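Tanholm Convention Planning > Host Cities > Room block numbers

kgillies
13 Oct 2024
Final pickup for the Leckie meeting was 2,545 room-nights against a contract of 80 percent. No attrition owed. The overflow hotel reported 743 of those.

vistska_ops
Does the 743 include staff and exhibitor rooms? Imico counts them separately and our audit never matched theirs.

kgillies
Staff are in, exhibitors are out. There were 143 exhibitor rooms booked direct.

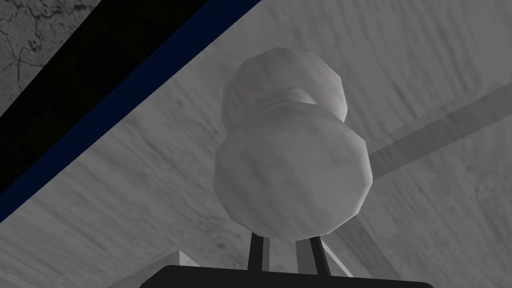 Two-lobed shape in gripper, simulated render

s_inga
Then 2,545 is low. Direct bookings at a block hotel should be credited if the contract has an audit clause. Ask for the in-house list and match names against registration.

vistska_ops
Disagree. Credit only applies if the rate was at or above the group rate – ours were below it and the hotel refused.

s_inga
Depends on the wording. Mine says "regardless of rate." Check section four before the October invoice closes.

kgillies
Section four says nothing on rate. I'll request the list.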